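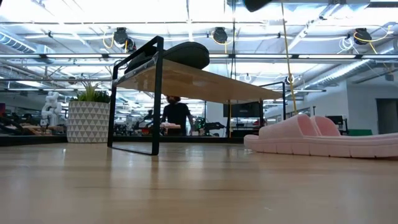
Slipper on the little bench, light wood top and black metal frame

Slippers going flat after one winter — can they be saved?
Posted by Firdevs Oral, 12/01/2024

I love my felt slippers and live in them from the first frost onwards, but the insides have packed down so much that I can feel the kitchen tiles through them. The soles are fine! Can I wash them and bring some spring back, or do I need insoles? Stone floors all through the house, if that matters. We're up in Gorndale so it's properly cold underfoot.

Jolán Hegyi
Oh, do try wool insoles, they're brilliant! I cut mine from an old blanket that had shrunk in the wash. Draw round your foot on paper first and cut a bit small, then trim the heel till it sits flat. Two layers if there's room. For the washing, cool water by hand with a drop of wool soap, squeeze (don't wring), stuff them with a towel and leave them well away from the radiator. Mine took 4 days to dry and I was so impatient. The felt does fluff up a little afterwards, especially if you go over the inside with a soft brush — an old baby hairbrush is perfect. Have a go and tell us how you get on!

Omprakash Rastogi
Mine went in the machine at 40 and came out fitting my granddaughter. She's thrilled. Hand wash.

Yannick Chevalier
Agree with Jolán about the wool. Cork underneath is lovely on stone too, I buy the thin sheets and cut them with kitchen scissors. Cork at the bottom, wool on top. Check you can still get your heel in before you glue anything, I had to peel one pair apart again.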